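February, evening

Up before six. The kitchen was cold, so I turned the oven on with the door open for a few minutes, which I know I shouldn't do, and ate toast standing up. Paid the electric bill. Wrote the list for the day on the back of the envelope it came in: tablecloth, teapot, the box from Sekar, call about the AC cover, lamp bulb, soup.

The main thing today was the front room. I have been putting it off since the new year. When I signed the lease on the rooms over the old Jollaron shop I thought I would have the tea room set up in two weekends, and that was in the fall. The floor took most of that time. It's good wood under all that wax, but I did it by hand on my knees and I would not do it again.

Walked over at eight with two bags. The stairs are still bad at the fourth step. I put tape on it last month and the tape has already lifted at one corner. Wrote "step" on the envelope.

Started with the cloth. I had ironed it last night and folded it in quarters, and of course the fold lines showed anyway, so I went over them again with a damp dish towel and the flat of my hand.

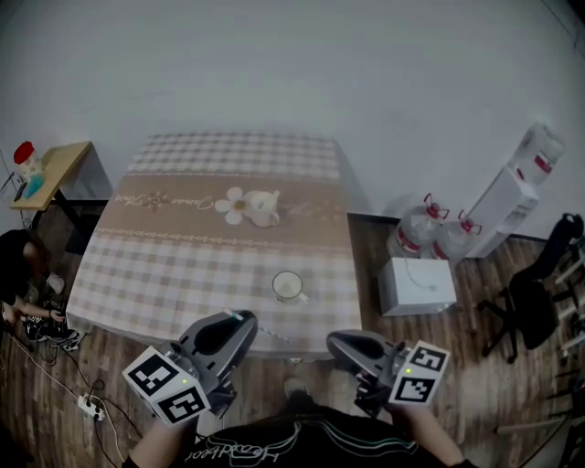
I've gone back and forth on this tablecloth for weeks. My sister thinks it's too much for a tea room and that I should have bought the plain linen from Figueiredo, and she may be right, but linen would have cost me three times what I paid and it shows every drip. The checks are pale enough, pink and beige and white, that they don't fight with anything. What bothered me was the wide band with the big daisy on it. I couldn't decide whether to treat it as the middle of the table or ignore it. In the end the teapot went right on the band, next to the daisy, and the mug nearer the front on the checks, and I left it that way. The teapot is the small white one. It holds two cups and no more, so it will do for one person who stays a while or two who don't. I want six more like it and Nolleo only had three left when I called. They said to try again in the spring.

Had the milky tea too sweet again. I keep measuring the sugar by the pot when I should do it by the cup. Next time, half.

The little side table is staying against the wall. I tried it by the window earlier in the winter and people would have had to turn sideways to get past. Against the wall it can hold the jar with the red lid and whatever else needs to be within reach, and the light top goes well enough with the floor. The black legs I would paint if I had the energy. I don't.

Cables are next. The outlets in that room are all in the wrong place, every one of them, and everything ends up running across the boards from one power strip. I looked at the flat covers you stick down along the wall. A set of them came to 32 dollars and I put it back, and now I think I should have bought it. For the time being I have decided on clips along the baseboard and one long run behind the side table. I measured twice and wrote it down on the envelope, then couldn't read my own sevens.

Lunch was the rest of the rice with an egg. Ate it sitting on the top stair with the door open for the air. It was mild out by then. Someone in the yard behind was beating a rug.
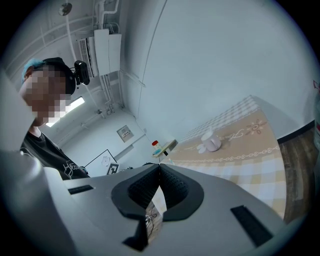

After lunch I called about the air conditioner. The man who picked up wanted the model number, then wanted me to send a picture, then said the part would have to be ordered and did I know the unit was old. I said yes. He said he could come look at it for 40 dollars and take that off the repair if I went ahead. I said I would think about it. We won't need it until June. What I don't want is to forget and be calling in the first hot week along with everyone else in town, so it goes on the calendar for April.

While I was on the phone I went through the money again on the other side of the envelope. I set aside 2,000 at the start for furniture and dishes. The chairs took the biggest bite. What's left after today is a little over 500, and that has to cover the rest of the teapots, a second cloth, and the sign. The sign can wait. People know where the stairs are. If the second cloth is the same as the first, I can swap them on wash days and not think about it. If I go with something plain, the two tables won't match and my sister will have been right twice.

The box from Sekar came around three. Saucers. I had ordered the ones with a rim and they sent the flat kind, which slide. I set one on the palm of my hand with a cup on it and tilted it a little and did not like what the cup did. Packed them all back up in the same paper. The return slip was at the bottom, so I had to unpack them again to get it. That was most of an hour gone.

Swept. Wiped down the window ledge. The bulb I bought was the wrong base — second time I have done that — so the lamp is still in the closet. I am going to take the old bulb with me in my coat pocket and hold it up against the new one in the store like a child.

Sat at the table for a bit before I locked up, to see how it felt from the chair. It's the right height. You can put your elbows on it. The cloth hangs lower on the side by the wall than on mine, and I pulled it straight, then got up and looked and it was crooked the other way. I left it. The light in there at the end of the afternoon is flat and white, and I may want a shade that warms it up some.

Soup when I got home, the leek one, with the last of the bread. My knees are sore and I'm not sure from what. I did not do the step. Moved it to the top of tomorrow's list, along with the clips, the bulb, and the post office for the saucers. Also need sugar, and more dish towels, since the good one now has an iron mark on it.

Bed at ten.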